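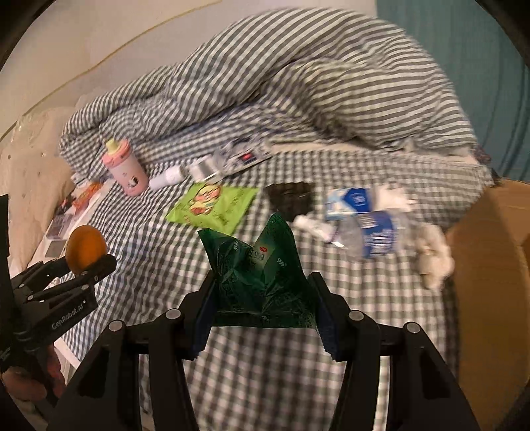

Fig. 1. Bed task, two grippers. Green bag in one, orange ball in the other.

Project report: trying out the Fusard clip service for hand-held gripper recordings
Kadir Ersoy and Yavuz Akbulut
Prindatthorpe, robotics lab course
November 15, 2021

1. What we did

Our topic was tidying. Pick up loose stuff off a bed, put it somewhere else, record it with hand-held grippers, get clips good enough to train a policy on. The recording part we did ourselves. Checking and labeling went through Fusard, a paid upload service with a student plan. This report is mainly about the service, whether next year's group should use it, and what to watch for. Training results are in the other group's report (Tsikata), they got our clips when we finished.

2. Setup

Bedroom, normal bed, gingham sheet, duvet left bunched up. Household things on the sheet: a cup with a lid, snack packet, carton, plastic bottle with a label, small tube, tissue and so on. We wanted hard and soft things mixed. Orange ball for the easy grasp, green plastic bag for the annoying one.

One person, one gripper per hand. Kadir recorded most of it, Yavuz ran the uploads and kept the log. Duvet was pushed back between takes but not flattened. Same objects all the way through, different places.

3. How the service works

You upload a session, it gets cut into clips. Each clip comes back with a start, an end, a grasp label per hand, and a pass or a flag. Flags have a reason code. You can dispute a flag and a person looks at it.

Student plan is 500 clips. We asked for more in April when we planned the project and were told 1000 is the next step up, full price. So we stuck with 500 and were picky about what went up.

4. What was good

Cutting. Really good. We tried cutting by hand on the first session and it took a whole evening, then the service did the same session while we ate. Cuts were close to ours, mostly a little earlier, before the fingers close. We prefer theirs now.

Left and right hand kept separate. Sounds obvious but the other service we looked at (Disterer) gives one label per clip, so if one hand is holding the ball and the other is going for the bag you have to pick which one counts. Useless for two-hand work. We dropped it after the trial.

Support answered. Short replies, but they read the question.

5. What was not good

Soft objects. The ball almost never got flagged. The bag got flagged all the time, reason code 7, "object extent unclear". Fair enough, a crumpled bag has no real shape, but we disputed 3 of these in one go and every one came back as pass. So the automatic check is too strict on bags and you lose time on disputes.

Fast motion. If you swing round to the next object, the background smears and you get a flag for it even when the object in the fingers is sharp. Going slower fixed most of this. Slow feels silly when you're doing it, do it anyway.

Label names. "Bag", "pouch" and "packet" are seperate classes in their list and the checker mixes them up. The snack packet was called a pouch in one session and a bag in the next. We merged all of them into one class in our export and moved on.

Export. Only as one big archive. No way to take just the passed clips, you download everything and filter it yourself. Yavuz wrote a script, its in the project folder, read the comment at the top first.

6. Notes for whoever does this next

Charge everything the night before.
Grab bags by the gathered part, not a flat edge. Fingers slide off a flat edge.
Start with a short test session and read the flags before recording the rest. We did not and had to redo a session.
Write down the object positions. We started doing it late, so the first log pages are thin.
Wait until you have a few disputes and send them together, the form is long.

7. Would we use it again

Yes for cutting and the two-hand labels. For mostly rigid objects we'd say go ahead. For laundry, bags, anything that crumples, budget time for disputes or check those clips yourselves. Not worth the full-price step for a course project unless the lab pays.

Still open: we never tested low light, and the question about deleting old sessions from the account hasn't been answered. Kadir is following up.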